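What My Neighbors Cook When They're Homesick
Food and Migration, final report, May 18, 2023

I picked this topic because my building smells amazing at dinnertime – seriously, every floor is different! I talked with neighbors over 10 evenings and ended up with 923 lines of notes, most of them about soup. Dagmar Brabec (my first yes) grew up on dumplings and still won't write the recipe down. So many of these dishes start in one big pot and sit there half the day.
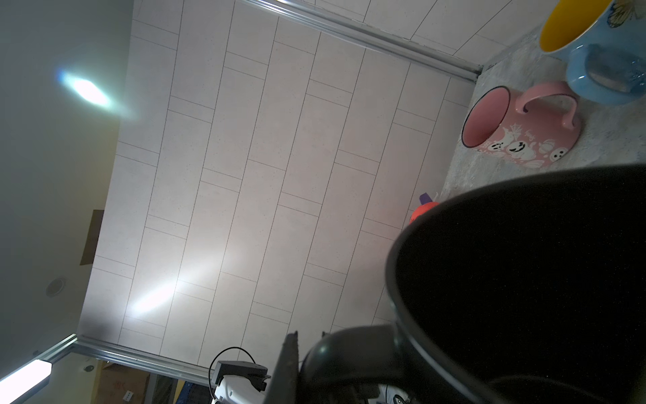
What I found

I expected people to miss holiday food. They mostly talked about boring weekday stuff, like barley porridge or plain rice with an egg. Aarne Ikonen told me he missed his grandmother's rye bread for nearly 50 years before he tried baking it himself, and then he was mad at how easy it was.

Drinks came up way more than I planned for, so I added a question about them halfway through. I wish I'd had it from the start.

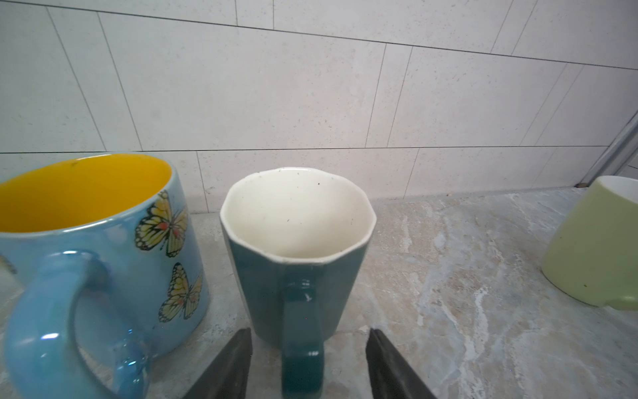 Fig. 2. Blue mug with yellow butterflies.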